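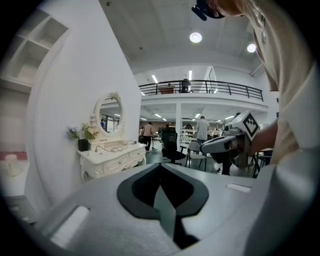
Lingyun Wei wrote that the import into Tamirus stops on her side also, always at the same record, and she asked if we had already tried with a smaller file.

Ticket opened January 27, 2026
Product: Tamirus, contact list import
Office: Divholm
Opened by: Jinlong Tang
Priority: normal

Yes, I tried it. The full list has 3,534 records. When I import it, the bar goes to the end, but the last 48 records are missing and there is no error message. With a file of only these 48 records, the import finishes and only 5 of them appear in the list.

Steps I have done until now:
Saved the file again as CSV with comma.
Removed empty lines at the end.
Changed the browser. Same result.
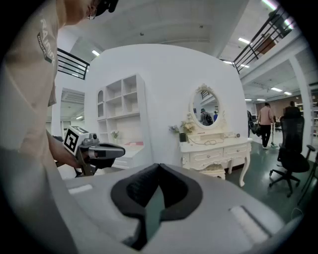

Attachment 2: beige T-shirt, white lettering

Reply from A-yeong Ma: Please look at the company column. We had a similar case in August with the name Lüthi. If the file is not saved as UTF-8, the import skips the record silently.

I checked this. The missing records are all from Lüthi, except the five which appeared. I saved the file as UTF-8 and imported it three times on the test account. Now all records are there.

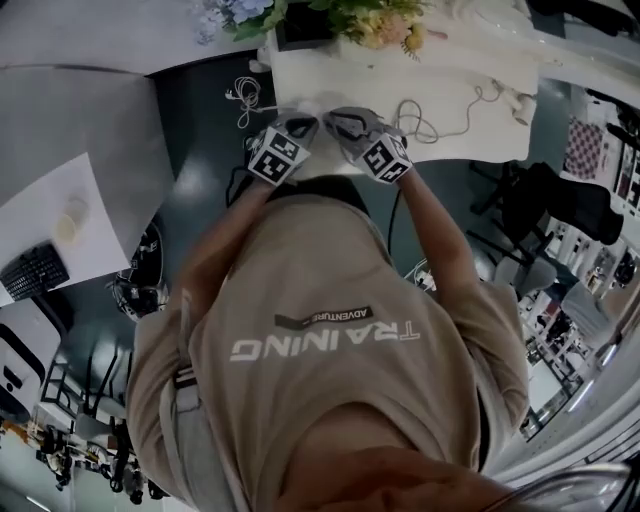
Attachment 3: seen from above, at the white table

Still open: the Vunside office has the same list, and Tsung-han Kong will repeat the import there. I would also like to request a warning when records are skipped. Please keep the ticket open until he has answered.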